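Household Paperwork and Home Records
Session 4 handout: Keeping track of a kitchen
Notes by Buppha Thammasiri, revised January 3, 2025

Welcome back, everyone! Last time we got a bit tangled up in car papers and ran over (my fault, I do love a glovebox story), so we are picking up with the part of the course that most of you told me you signed up for, the home file. We will spend this whole session on the kitchen, and then in the next one we will move on to heating, roofs and the dull but important matter of drains.

A home file is simply the place where you keep what you know about your house. It can be a binder, a shoebox or a folder on the computer, and I have seen all of them work well. My own is a fat green binder that I started when we bought the place on Gerkis Street, and I still add to it most months – sometimes only a line or two, like the color of the paint we used in the hallway.

Start with dates. Write down when a thing was put in, even if the best you can do is a season and a year. Next to the date goes the name of whoever did the work and a phone number, and then what you paid. Pongsak Wiriya, who taught this course before me, used to have people fill in a single page for each room, and I have kept his page because I have never come up with a better one. You will find it at the back of the packet. It has 18 lines, and please don't feel you must fill them all.

For a kitchen, the page usually ends up covering the cabinets, the counter, the sink and faucet, the wall behind the counter, the lights, and each appliance on its own line. If you have matching hardware, tape one of the spare screws to the page. It sounds fussy until the day a handle comes loose and you are standing in the store trying to remember what size it was. 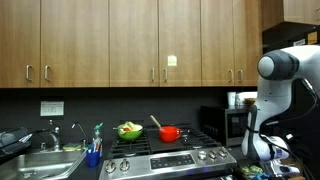
How long should you keep the receipt for a repair? Keep it for as long as you own the thing that was repaired, and pass it along with the house if the thing stays behind.

Now, a word about amounts. Many people write down the big bills and forget the small ones, and the small ones do add up over the years. When I went back through my own binder for the kitchen alone, I found $445 in little jobs that I would have sworn came to half that. There was a $70 visit for a dripping faucet and $42 for a new light switch, and the rest was sealant, hinges, a drain part, and one very silly purchase of a Stumano knife rack that never did go up on the wall.

Manuals are the other thing people ask me about. You don't need to keep the section in every language, and you don't need the safety leaflet twice. I cut out the page with the model number and the page with the parts list, punch holes in them, and let the rest go. If the manual is online, write the model number down anyway, in pen, with the place on the appliance where you found it. On my old Heo dishwasher it was on the inside edge of the door, and I had looked everywhere else first – under the sink, even!

For next time, please fill in one room page, any room you like, and bring it with you. Bring one bill you can't make sense of as well. We will go through a few of them together, and the drains reading is pages 3 to 9 in the packet.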